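Talk notes — "Folding Things at Home Without Losing the Will"
Pavithra Bangera
Saturday session, upstairs room, starts at 4

[Get there early enough to shove two tables together. Bring: the bag of jumpers, the fitted sheet, water, the beige thing, spare glasses.]

HELLO AND WHO I AM

Morning — no, afternoon, it's the afternoon slot this time, don't say morning like you did at the library.

So I'm Pavithra, and I used to fold clothes for a living. I worked at Coppens for years, on knitwear first and then on everything, and when I left I thought I'd never fold another jumper as long as I lived. Then I had a house and a family and a chest of drawers that wouldn't shut. You can guess the rest!

Quick show of hands. Who's got a chair? You know the one I mean, the chair in the bedroom with the clothes on it, too worn to go back in the drawer and too clean for the wash. (Wait for the hands. There are always loads.) Lovely, me too. We'll come to the chair.

A BIT ABOUT SHOPS

People ask me whether we had a board. Yes, we had a board. It was plastic, it lived under the till, and we used it for the first week or so of every new starter's life and then it vanished under the carrier bags. After that you go by hand. You get the width in your arms, the same way you know how far your own front door is in the dark.

The thing about shop folding, though, is that it's made for a shelf. It faces front, it shows the neck, it has to look the same as the one under it. Your drawer at home doesn't need any of that. I did shop folds in my own house for ages before I noticed I was showing off to a drawer.

[Pause here if people are still coming in. Tell the Rorkberg story if it's slow.]

Rorkberg story: we had the chest from Rorkberg, the tall narrow one, and I worked out all my folding to fit it. Everything in thirds, standing on end, gorgeous. Then we moved and the stairs were too tight to get it up, so it went to my cousin, and the new drawers were so shallow that every single thing stuck up out of the top. I refolded the lot. Took me an evening and a very long radio play. So measure the drawer first, with your hand if you like. Mine's one hand and a thumb.

THE SURFACE

I'm going to bang on about this for a minute.

Fold on something wide. A bed is fine if you pull the cover tight first, and a table is better for your back. What you don't want is your lap, and you don't want the top of the washing machine either, where one sleeve is always sliding off down the side. Give yourself room for the whole garment with the arms out, then a bit over for the pile.

I like a pale surface for dark clothes and I'm not fussy the other way round. It does help to see the edges. My mum folded on a patterned tablecloth and could never find a white sock.

And clear it before you start. All of it, mug included. I've lost a mug of tea over a clean pile and I'm still cross.

FIRST DEMO — THE PLAIN TOP

[Use the beige one. It creases if you look at it, so everyone can see what's going on.]

Lay it face down. Get hold of the shoulders and give it one shake so the body drops, then put it down and leave the neck alone. Now smooth from the middle outwards with flat hands. Go gently at the corners, they're the bit that crumples up and hides, and if a corner's tucked under when you start then it's tucked under for good and you'll have a ridge across your front on Monday.

Sides in. Sleeves back down along the body. Bottom up to just short of the collar, then once more.

Do it again, slower. Talk less this time, Pavithra.

[Ask somebody from the front row to have a go. Don't correct them halfway. Let them finish and then ask what they'd change.]

SECOND DEMO — THE FITTED SHEET

They'll groan. Let them groan.

I can fold a fitted sheet and I'm going to show you, and I'll also say you're allowed to roll it up and stuff it inside its own pillowcase. I do that at least half the time. But since you've come all this way up the stairs — hands in two corners, inside out, bring them together, flip one over the other so they nest. Run your hand down the edge to find the third corner. Then the fourth. Then put it on the table and pretend the curved bit isn't there. Fold it into the middle and you've got a rectangle, more or less.

If the demo goes wrong just laugh and use the pillowcase. It went wrong in Ukovar Road and that was the bit they clapped for.

THE CHAIR

Right, the chair. I've tried a basket, I've tried hooks, and I had one of those Pluker rails for a while, which was nice until it got so full it leaned. What I do now is give the chair a limit. I'm allowed what I can lift off it in one go. When I can't lift it, I sort it, and that's generally a Saturday, and it's generally jeans.

Hooks on the back of the door do work for some people. My daughter swears by hers. She's got a dressing gown and a hoodie and that's her entire system.

HOW MUCH STUFF

Read out my numbers, people enjoy them. I kept a tally in a notebook one year, every item I folded, a stroke each. It came to 3,155. The socks were 693 of that, counted as pairs, and I'd like that time back please.

The point of the tally (remember to say the point, last time you forgot): when I saw the socks I stopped folding socks. They go in a box, matched if they're lucky. Pants the same. I spend the time on shirts and knitwear, where it shows.

QUESTIONS THEY USUALLY ASK

Do you iron? Hardly ever. Shirts for weddings.

Should knitwear hang? Not the heavy stuff, it'll grow down to your knees. Fold it over something soft if it has to travel.

Do you fold straight from the line? Yes, I do the first fold at the line and finish indoors. Saves me doing it all on a damp evening when I'd sooner be sitting down.

What about children's clothes? They're so small that two folds will do it. Let the children do it themselves, badly, from about when they can reach the drawer, and don't redo it where they can see you.

Tumble dryer — take things out while they're still warm and lay them flat on top of each other. Fold later if you must, but get them flat. A heap left overnight is twice the work.

IF THERE'S TIME

Everyone brings their own item up to the tables and we go through it together, starting with whoever's got the most awkward one. Hoods get laid back over the body after the sides have gone in. Anything with a rounded top or an odd shape, find the widest part first and fold towards it, and don't worry if the first attempt looks like a parcel.

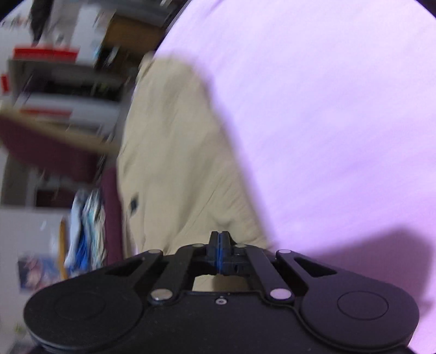
And do let people take their time over that one. There'll be somebody who wants to do theirs three times before they're happy, and that's fine, the room's ours until the yoga people want it. Chairs back against the wall, tables where we found them, and don't leave the fitted sheet behind again.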